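Merex Community Repair Shop: report to the Dradus Fund

The shop opened in October. By spring we had logged 1073 repairs, 27 of them on the same toaster.
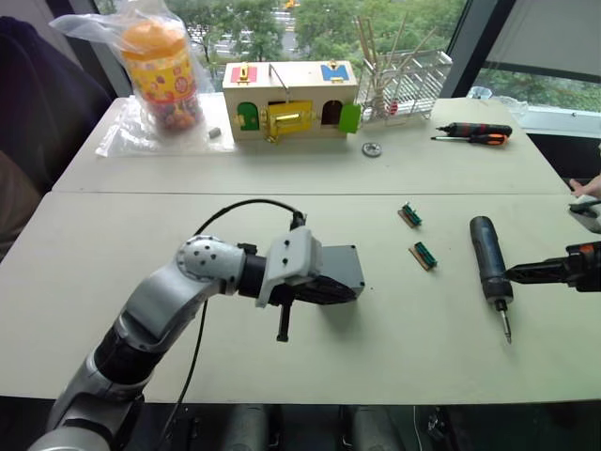 Cordless screwdriver, dark blue.

Cinzia Colombo's evening class has 20 regulars and a waiting list of 3, two of whom are married and not speaking. Rent is paid. The heating remains a matter of opinion.

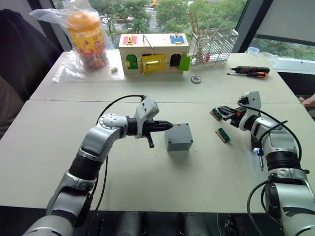
Next quarter

More chairs, and a firmer policy on toasters.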